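Help us figure out which robot to buy!

Hi, I'm Kolbrún, and I plan the equipment purchases at Stillby. By the end of May I have to put in a budget for home-assistance robots, and right now I've got quotes from Trustthorpe and Melis that are miles apart and a spreadsheet that tells me nothing about whether either one is any use in a bedroom. So I'm looking for 14 people who'll come in and try them with us.

You'd spend 2 hours in our test apartment asking for ordinary things (open a drawer, bring me something from it, close it again) and then telling me what you'd pay for and what you'd happily skip. I really want the grumbling too! Grippers, service plans and spare batteries all cost extra, and I'd love to know which ones matter before I sign.

No tech background needed. We'd especially like to hear from people who look after a parent or partner at home.

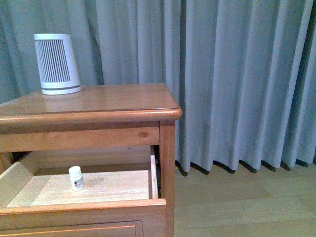 Bedroom task: pill bottle in the top drawer of the nightstand.

You'll get $300 for the session, plus parking. Mornings start at 9:30, and there's coffee. To sign up, leave your name and phone number at our front desk or ask for Ketill Hallgrímsson, who's doing the scheduling.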